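How to prepare a shelf demonstration for an open day

Published March 8, 2018
Written by Chathurika Weerakoon

In our lab we show robots to visitors several times in a year. The first times it went badly. Visitors came, we were still changing the code, and the arm stood still while I was talking and talking. After that I began to write down how we prepare, and this page is the cleaned version of my notes. It is written for a two-arm setup with grippers and one table, but most of it can be used with other machines.

What you need

A table with a dull surface, in a color different from the objects
A small rack or shelf
Drink cans, and the same number again in a box under the table
Tape and a pen for marking places on the floor
One person who operates and one person who talks
A printed page with the order of the show

Step 1. Choose a task that visitors know from home

Our first idea was to show the insertion of a metal pin into a hole. It is a difficult task and we were proud of it, but from two meters away the visitors saw nothing. Now we use drinks on a shelf. Everybody has put a can on a shelf, so they understand at once what the robot is trying to do, and they also understand when it makes a mistake.

Use cans from the supermarket. Painted test cylinders are easier for the vision software, but people ask fewer questions about them. I like to mix the colors and the shapes. A tall, thin can and a normal can need different opening of the fingers, and this gives the speaker something to explain.

Step 2. Set up the rack

Put the rack where both arms can reach it without stretching. If an arm must be almost straight to reach the last can, move the rack toward it. Do not put the shelf too high. The fingers come from above, so there must be free space over the cans, and the wrist cables must be able to turn without touching the frame.

Leave at least one can standing alone on the table. It is useful as an easy first pick, and children usually choose it when you ask them "which one should it take?"

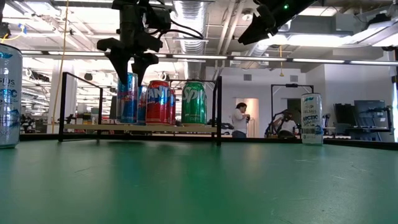 Check the light at the same hour as the visit. In the morning our table was fine, and in the afternoon there was a reflection which moved the detected position of the cans by 7 millimeters. For a can on a flat table this is not a problem. For a can standing close to its neighbor, it is enough to push the neighbor down.

Step 3. Do a full rehearsal

A full rehearsal means with the speaker, with the real timing, and with somebody playing the visitor. Eun-ji Kang played the visitor for us in August and she asked many unpleasant questions, for which I am thankful. She also walked to the places where we did not expect a visitor to walk. We put the floor tape the same evening.

Run the pick and place at low speed. We use 300 millimeters per second as the highest value for the free movement and much less near the shelf. It looks slow to us, but visitors do not find it slow. When we tried a faster setting, people stepped back and stopped asking questions.

Step 4. Decide who does what

The operator does not talk to visitors. This rule is hard to follow, because people like to ask the person who is moving the arms. If you show teleoperation, tell the group before the start that the operator will answer afterward.

The speaker stands on the side where the emergency stop is. He or she should be able to press it without walking.

Step 5. During the visit

Keep the groups small. We take four people at one time near the tape, and the others wait at the second station, where our Flarudier poster is. Start with one complete movement in silence, then explain it, then repeat it. If you explain first, the visitors look at you and they miss the robot.

When a can falls, say that it fell. Let the operator finish the movement, bring the arms to the rest position, and put a new can. Please do not reach over the table while the arms are enabled, also if you have done it many times.

Step 6. After the visit

Change the dented cans. Write down which questions you could not answer. Save the logs under the date of the visit, otherwise they will be mixed with the experiment logs, as happened to me with run 227.

Common problems

The fingers slip on the can. Clean the finger pads with alcohol and let them dry before the next try.

The can is crushed. Lower the grip force, or use full cans. Full cans are stiffer but heavier, so test again.

The shelf moves when it is touched. Put two small pieces of double-sided tape under the rack.

The network is slow when many visitors use their phones. Put the robot computers on a cable.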